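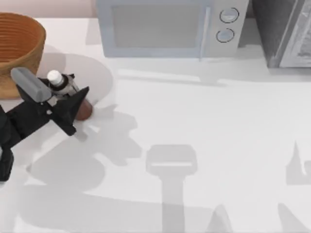
Workshop tips: simulated kitchen runs

These are working notes for anyone setting up a pick-and-place study in a rendered kitchen. Most come from the Camham trials, where we compared a policy trained on one fixed counter layout with one trained on shuffled layouts. Lewis Haldane ran the training and Şükran Karaca did the scoring.

Shuffle the clutter first. With 500 training runs each, the fixed-layout policy finished 9 test runs and the shuffled one finished 281, on the same set of unseen counters. Changing the wall colour made little difference by comparison.

Keep the large appliances put to begin with. Move the small things – bottles, cans, baskets – and leave the microwave until the policy can cope with those.

Vary the light as well as the objects. Arm shadows fall right across a white worktop, and an arm that is out of view can still throw one. Our early policies slowed down near dark patches. Two lamp positions per layout cured most of it.

Score the grasp and the placing separately. A bottle held at a tilt counts as a grasp in our sheet, and the placing gets its own column. Plemard's older sheet has a single pass mark, so don't mix the two.

Fix the random seed for test layouts and write it on the sheet. Ekholm lost a week of results in October by leaving it open.

Check friction on the finger pads after every change of simulator version. Bottles slip at the neck before they slip at the body.

Layout files are in the Cele folder, sorted by seed. Ask Şükran before renaming any of them.

Last changed Wednesday, May 17, 2023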